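Filed under: Notebook / Survey methods
January, by Govindasamy

Third pass through the Floltville civic participation file. The summary sheet still says the mailing "substantially improved" turnout among Asian and Pacific Islander registrants. I'd like to know what substantially means. The Clerholm list had 500 names on it. We have completed interviews for 254 of them. That is a bare majority, and people who answer a survey on voting tend to be people who vote.

Reran the match against the county roll this morning with stricter rules on surnames. Lost 80 matches compared with the loose version. Some of those are surely real people spelled two ways, and some were never matches to begin with. The loose version is the one in the summary, of course. Hand check needed before either version goes any further. Romanized names with swapped order are the worst of it, and the script handles them badly.

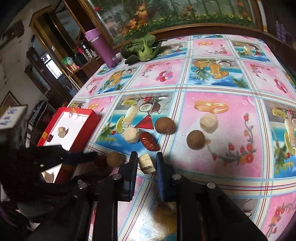
Do we have a comparison group? Only the registrants who were left off the mailing when the Clerholm budget ran short, and they were the last ones entered, so they are mostly new registrants.

I don't see how anyone gets a clean effect out of that. New registrants behave differently with or without a postcard. Could restrict both groups to people registered in the same year, but the cells get thin fast.

Also: the translated questionnaire has 5 response options on the trust item and the English one has 4 plus "don't know". Skirnumel, our coding script, has been folding them together as if they lined up. Turned that off. All trust tables made before today should be treated as junk until redone.

To do: pull the original mailing log, hand check the dropped matches, ask for the translator's notes. Leave the word "substantially" out of the next draft.

Contact the methods desk | Copyright Floltville Participation Study | Back to top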